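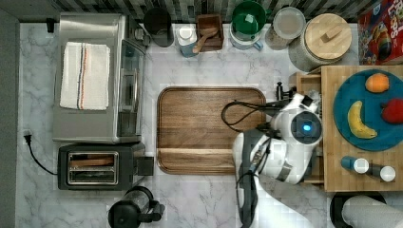 Laiba Bangash owed me lunch if the Plorkent gripper beat the Kadlec, and I was already thinking about soup. We'd been at it in the Darkbridge kitchen since breakfast, swapping one gripper off and the other on, same arm, same controller, same daft list of jobs. The small dark bottle past the corner of the chopping board was the one I'd been dreading. It's a horrid thing to pick up, small as it is, and the gripper has to come at it over the wooden rim with its own black cable trailing across the board behind it.

"It's going to knock it over," said Laiba.

"It isn't."

It knocked it over. Then it waited, blue light glowing away, as if I might like to have a go myself.

I stood the bottle up again and put the closing force down to 2, and Laiba wrote that in the book in her tiny handwriting. The Kadlec had managed the bottle first time, I should say, but it had also squashed a banana back in March and I wasn't going to let anyone forget it — least of all Zdeňka Čierny, who had paid for it and came in just then with her coat still on.

"Which one's this?" she asked.

"The cheap one," said Laiba.

"I like the cheap one."

"You haven't seen it do anything yet!"

So I ran it again. The arm crept up the board, the fingers opened (a bit wide, I thought, but I kept quiet) and closed round the bottle with a little click, and up it went. I actually whooped. Zdeňka looked at the price list, then at the bottle hanging there in the air, and I could see her doing the sum.

"How many goes has it had altogether?"

"1,347," said Laiba, without looking at the book.

"Get it to 2,000 and I'll sign for 5 of them."

Then she went off to find her glasses. Laiba passed me the pen, and I asked what sort of soup they had downstairs.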